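From: Lukian Mykhailiuk
To: Plaza and Paths list
Date: 7/30/19
Subject: Re: [plaza-paths] Seating and shade, round two

> I still think we should ask for benches down the middle. It takes
> me forever to cross at lunch and there isn't one place to stop.
> Also, did anyone ever hear back from Priltis about the joints?
> My cart wheel goes right into the one by the steps.

OK, catching up on all of this after a week away, sorry for the pile of answers in one go!

First, the benches. I'm with you on wanting them, I just don't love the middle. I walk across there twice a day (730 steps door to door, my phone tells me, and a few more if I swing past Doãn for coffee) and what I like about the place is that long straight run with all that open concrete. Put a row of seats down the center and the kids on scooters will be weaving through them by September. What about along the left, in front of the trees? You'd get some shade there, at least for part of the day, and there's a lamp post on that side already. 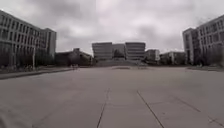 Wenda wrote to me off list that the trees drop sticky stuff in June and she'd never sit under them in work clothes, so could we please ask for seats a few feet out from the trunks, with backs. Fair enough. I had forgotten about the sticky stuff, and my bike seat should have reminded me.

So my suggestion is 7 benches, with backs, pulled out a bit from the trees. The Rudix catalog has a plain one for 700 dollars apiece before delivery, and Warnerar makes something similar with armrests in the middle – I haven't gotten a price on that one yet. Armrests would help my mother get up again, so I'd pay a little extra for them.

Now the joints. Priltis did call me back! They say the lines between the slabs are supposed to be there so the concrete can move, and they won't fill them in solid, but they will come and top up the filler where it has sunk. They want a list of bad spots. Could you send me yours, with something like "third slab from the steps" so they can find it? So far I have 19 from various people and I'm sure a few are the same one twice.

They also said any work has to be finished before December, when the weather gets too cold for the filler to set.

The discolored patches they called cosmetic. I don't mind them myself, but if anybody feels strongly, write to me and I'll pass it on.

Lukian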